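家事のコツ:ベッドメイクをロボットに任せる前に

シーツ掛けを機械にやらせれば朝が楽になる、という宣伝文句を私はあまり信じていない。Potoraの家事用プログラムを入れて試した結果、55回のうち最後まで止まらずに終えたのは2回だった。残りはほとんどが角のところで停止、エラー番号は毎度748である。説明書には「布の張力異常」とあるだけで、どうしろとは書いていない。

原因はたぶん、つまんだ指を離すのが遅いことだ。布を握ったまま腕が次の動作に移るので、せっかく入れた反対側まで抜けてくる。垂れた部分を引きすぎれば、糸もほつれる。 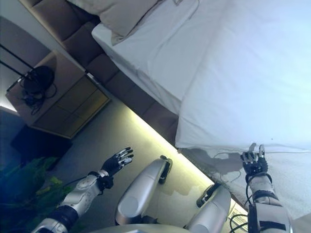

Onyekachi Effiongからは、うちではつまむ力を下げたら止まらなくなった、ただし今度は布が指から滑って角が入らない、という便りが来た。結局どちらかを我慢するしかないのでは、とも書いてある。

同感である。それでも使うという人は、次の点だけは守ってほしい。

・ベッドの脇に延長コードや充電器の線を這わせない。足が引っかかれば本体ごと倒れる。
・サイドテーブルの上の物は先にしまう。空いているほうの腕は思ったより大きく振れる。
・布を握ったまま止まったら、シーツを引っ張らない。非常停止を押し、電源が落ちてから指を一本ずつ開く。
・ゴム入りのボックスシーツは避ける。縮む力で指が挟まる。
・動いている間は子どもと猫を寝室に入れない。

4月の更新で直ったとPotoraは言うが、うちでは748が相変わらず出る。手でやれば約2分の仕事なので、急ぐ朝は電源を入れていない。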